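# 젓가락
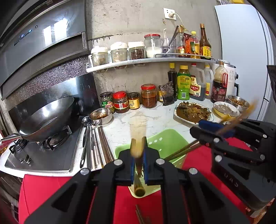
*연두색 플라스틱 바구니와 나무젓가락*

**젓가락**은 길이가 같은 막대 두 개를 한 손에 쥐고 음식을 집는 식사 도구이다. 동아시아 대부분의 지역과 동남아시아 일부에서 쓰인다. 구조만 놓고 보면 인류가 만든 도구 가운데 가장 설명이 필요 없어 보이지만, 쥐는 법을 둘러싼 설명은 밥상마다 끊이지 않는다.

## 명칭

한국어 '젓가락'은 한자 '저(箸)'에 '가락'이 붙은 말로, 사이시옷이 들어가 지금의 형태가 되었다. '숟가락'의 받침이 ㄷ인데 '젓가락'의 받침은 ㅅ인 까닭은 맞춤법 책에 실려 있고, 학생들은 이를 시험 전날에 이해했다가 다음 날 잊는다. 둘을 합쳐 '수저'라고 부른다.

중국어로는 '콰이쯔(筷子)'라고 한다. 본래 쓰던 글자 '箸'의 발음이 '머무르다'라는 뜻의 글자와 같아 뱃사람들이 꺼렸고, 그래서 '빠르다'와 발음이 같은 말로 바꾸었다는 설이 널리 퍼져 있다. 배가 실제로 빨라졌는지는 전하지 않는다. 일본어로는 '하시(箸)'라고 하는데, 억양을 달리하면 다리(橋)나 가장자리(端)가 된다.

## 역사

중국에서는 은나라 유적에서 청동 젓가락이 출토된 바 있다. 초기에는 식사보다 조리에 쓰였다는 견해가 유력하다. 끓는 솥에서 건더기를 건지는 데 손가락보다 나은 것이 필요했다는 추정으로, 반론이 나오기 어려운 종류의 학설이다. 밥은 오랫동안 숟가락이나 손으로 먹었고, 젓가락이 식탁의 중심으로 옮겨 온 것은 한참 뒤의 일이다.

한반도에서는 백제 무령왕릉에서 청동 수저가 나왔다. 고려와 조선을 거치며 숟가락과 젓가락을 함께 쓰는 방식이 굳어졌다. 밥과 국은 숟가락, 반찬은 젓가락이라는 분업은 지금도 원칙으로 통하며, 젓가락으로 밥을 먹는 사람은 원칙을 지적해 줄 어른을 언젠가 만나게 된다.

## 재질

나무와 대나무가 가장 흔하다. 가볍고 입에 닿는 느낌이 부드러우며 음식이 잘 미끄러지지 않는다. 대신 물기를 머금기 쉬워 씻은 뒤 잘 말려야 한다. 옻칠을 하면 오래 쓸 수 있으나, 식기세척기에 넣는 순간 옻칠한 보람은 상당 부분 사라진다.

금속 젓가락은 한국에서 두드러지게 쓰인다. 왕실에서 독을 알아내려고 은을 썼다는 이야기가 유명한데, 은은 황 성분에 반응하므로 삶은 달걀 앞에서도 색이 변한다. 현대의 스테인리스 젓가락은 독도 달걀도 가리지 않는다. 납작한 형태가 많아 상에서 잘 구르지 않지만, 도토리묵을 집으려는 사람에게는 별 위안이 되지 못한다.

플라스틱과 멜라민 제품은 단체 급식소와 식당에서 볼 수 있다. 상아와 옥으로 만든 것도 전해지며, 주로 박물관 유리장 안에서 아무것도 집지 않고 지낸다.

## 지역별 차이

중국의 젓가락은 길고 끝이 뭉툭한 편이다. 큰 상 가운데 놓인 요리까지 손이 닿아야 한다는 점이 흔히 이유로 꼽힌다. 일본의 것은 짧고 끝이 뾰족하여 생선 가시를 바르기에 좋다고 한다. 한국의 것은 길이가 그 중간이다. 세 나라를 비교하는 글은 대체로 여기서 각국의 국민성을 논하기 시작하나, 막대의 길이로 알 수 있는 것은 막대의 길이 정도이다.

베트남에서도 젓가락을 널리 쓴다. 태국에서는 주로 국수를 먹을 때 쓰고, 밥은 숟가락과 포크로 먹는다. 태국 음식점에서 볶음밥을 앞에 두고 젓가락을 청하는 외국인은 예의를 차리려다 종업원을 한 번 더 걷게 만든다.

## 쥐는 법

표준으로 통하는 방식에서는 아래쪽 막대를 엄지 안쪽과 약지에 걸쳐 고정하고, 위쪽 막대를 엄지와 검지, 중지로 움직인다. 글로 읽으면 대단히 어렵고, 이미 할 줄 아는 사람도 읽다 보면 못하게 되는 수가 있다. 두 막대를 엇갈리게 쥐는 이른바 'X자형'도 흔하다. X자형을 쓰는 사람은 콩을 잘 집어도 칭찬을 받지 못한다.

어린이용으로는 손가락을 끼우는 고리가 달린 교정용 젓가락이 있다. 고리를 떼는 시기를 두고는 육아서마다 말이 다르다.

## 예절

밥에 젓가락을 수직으로 꽂는 행동은 제사나 장례를 떠올리게 하여 여러 지역에서 금기로 여긴다. 일본에서는 젓가락에서 젓가락으로 음식을 건네는 것도 피하는데, 화장 후 유골을 수습하는 절차와 닮았기 때문이다. 반찬을 뒤적이는 행동, 젓가락으로 사람을 가리키는 행동, 그릇을 두드리는 행동도 두루 꺼린다. 일본어에는 이런 행동마다 이름이 따로 붙어 있어, 잘못을 저지르면서 어휘도 늘릴 수 있다.

## 일회용 젓가락

한 번 쓰고 버리는 젓가락은 일본의 '와리바시'에서 비롯된 것으로 알려져 있다. 붙어 있는 두 가닥을 쪼개 쓰며, 한쪽만 굵게 갈라지는 현상에는 아직 뾰족한 대책이 없다. 목재 소비와 폐기물 문제로 여러 나라에서 사용을 줄이려는 시도가 이어졌다. 배달 음식에 딸려 온 것은 부엌 서랍에 모이는 경향이 있다.

## 같이 보기

- 숟가락
- 수저받침
- 포크
- 식사 예절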